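Home | About the Fund | Projects | Reports | News | Contact

Puvmont Neighborhood Pantry: Progress Report for June

Prepared by Anikó Dobos, project lead, for the Boros Community Fund

This report covers the pantry's work since the move into the back half of the old Suvura furniture store. It follows the headings in the grant agreement. Spending is set out in the attached sheet and is only mentioned here where it explains a change in the plan.

1. Opening hours and visits

The pantry is now open two evenings a week and on Friday mornings. The Friday session was not in the original plan. We added it after several older visitors told us they do not like coming out after dark, and it has become the busiest of the three. The first hour is the hardest to staff. We have moved one paid shift from the evening to cover it.

Households registered at the end of June: 700. Our target for the end of the grant year was lower than this, so we have asked the Fund whether the target should be revised. We would prefer to keep it as it is and report against it, and then talk about next year's figure separately.

Registration takes too long. The paper form has questions on it that we inherited from the previous operator and do not use. A shorter form is being tested at the evening sessions and will replace the old one at all sessions if the staff are happy with it.

2. Storage and stock

The shelving was put up in the first week and has been fine. We had planned to store everything by the date it came in. That did not work well for canned goods, where the date on the can matters more than the day we got it, so we now store by product and then by best-before date, oldest at the front. Re-sorting took most of a week.

Donated food still arrives mixed. A typical drop-off has pasta, soup, baby food, coffee and something none of us can place. Each item is checked at the sorting table before it goes on a shelf. We look for dents along the seams, rust, missing labels and dates, and anything that fails goes in the discard bin and is written down.
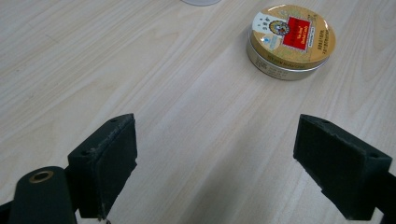 Round metal tin with a decorated lid.

Tins with a lot of small print slow the sorters down. The date may be on the lid, the base or the side, and on some imported goods the order of day and month is different from what people here expect. We have put a one-page guide on the wall showing the common date formats. If the sorter still can't tell, the item goes to the query shelf and is looked at by a second person. The query shelf is cleared every Friday.

We also need ingredient information in English before an item can go out, mainly for allergies. Where the label has none, we try the maker's website. If that fails we do not give the item out. I know some donors find this wasteful, and I have explained it in the donor newsletter.

3. Cold storage

The second refrigerator was delivered 14 days late. The supplier did not charge for delivery in the end, and the saving has gone toward a better thermometer for each unit. Temperatures are written down at opening and closing. There was one high reading on the older unit, traced to a worn door seal. The seal has been replaced and the readings have been normal since then -- we will keep watching it through the hot months.

We still cannot take frozen meat. A chest freezer was on our original list and was cut when the grant was reduced. A local butcher has offered regular donations if we can get one, so it will be on the list again for next year.

4. Stock system

We have been using Clustik for stock records since the second month. It does what we need for counts and dates. It does not handle partial cases well, and staff have been entering these in the notes field, where they don't show up in the totals. Our records were therefore lower than the real stock for most of the spring. A full count has now been done and the figures corrected. New instructions for partial cases are taped up next to the computer.

5. Staff and training

There are 7 people on the regular rota, counting me. All have finished the food safety course. Two finished it late because the spring class was full and they had to wait for the next one. The certificates are in the office folder and copies can be sent if the Fund wants them.

We lost our van driver in April. The new driver started three weeks later, and during the gap we paid for a courier. This is the main reason the transport line is over budget. We do not expect it to go over again.

6. Problems and changes to the plan

The cooking classes have not started. The kitchen passed its inspection, but the landlord wants a separate insurance policy for public classes and we are waiting for a quote. We would like to move the class money to the fall and ask for the Fund's agreement to do that.

The parking lot floods near the loading door after heavy rain. We have been using the front entrance on those days -- slower, but safe. The landlord has been told in writing.

7. Next period

By the next report we expect to have the new registration form in use at all sessions, a decision on class insurance, and a price for the chest freezer. Please send any questions on the spending sheet to me before the review meeting so I can bring the receipts.

Comments (3)

Marjorie T.
Thank you for the Friday mornings. Is there any chance of opening at 8:30? The bus gets in early and we stand outside.

Dale
Are you still taking glass jars? The sign at the library says cans only.

Anikó Dobos
Dale, yes, glass jars are fine if they are sealed and in date. I'll get the library sign changed. Marjorie, I will raise it with the staff this week.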